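How Do You Teach a Robot? (Bring Snacks. It Takes a While.)

Suppose you had to teach somebody to pick up a peg, and that somebody had never picked up anything. No crayons, no spoons, no socks off the bedroom floor. (All right, maybe you have that last one in common.)
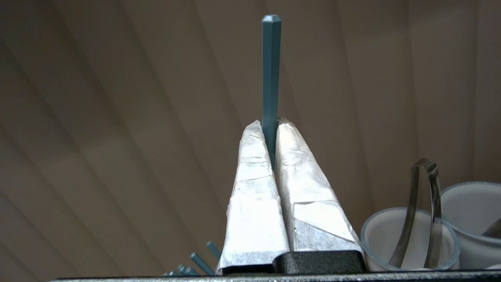 You might try writing instructions. "Pick up the peg." Fine, but which peg? How hard should you squeeze? Is it all right to grab it by the pointy end? You'd fill a notebook before lunch and the robot would still be squeezing air.

So people who teach robots do it another way. They show the robot what to do, and then they show it again. Each try is called an example. A whole pile of examples is called a data set, a very serious name for a very long list of pegs being picked up.

Who does the showing?

At a workshop called Prenbridge, it's Nomvula Kekana. She steers the robot's gripper, the part with two fingers, using a controller in her hand. While she steers, the computer saves 2 things:

What the robot's camera sees.
How the arm and fingers move.

The camera rides along near the gripper, so it gets an excellent view of the fingers and a terrible view of the rest of the room. The robot doesn't mind. It has no interest in the rest of the room.

How many examples does it need?

Nomvula is collecting 3,000. You probably learned to pick up a peg in fewer tries than that, so feel free to be smug.

Doesn't it get boring?

Yes. But every example should be a little different. If the peg always leaned the same way, the robot would learn only that one way, and a peg leaning the other way would be a complete mystery to it. So Nomvula changes where things stand and how they tilt. She keeps some of her clumsy tries too, the ones where she misses and has to go back, so the robot can learn how to fix a mistake.

Then what?

The examples go to a computer program that hunts for patterns. When the view looks like this, the fingers usually close. When it looks like that, they move left a bit first. After plenty of practice the program makes its own guesses, and one Monday Nomvula will put down the controller and let it try.

It may drop the peg. Then she'll gather more examples of the part it got wrong.

Try it at home

Have a friend close their eyes and be the robot. Using only words, get them to pick up a pencil and stand it in a cup. Plastic cup, please.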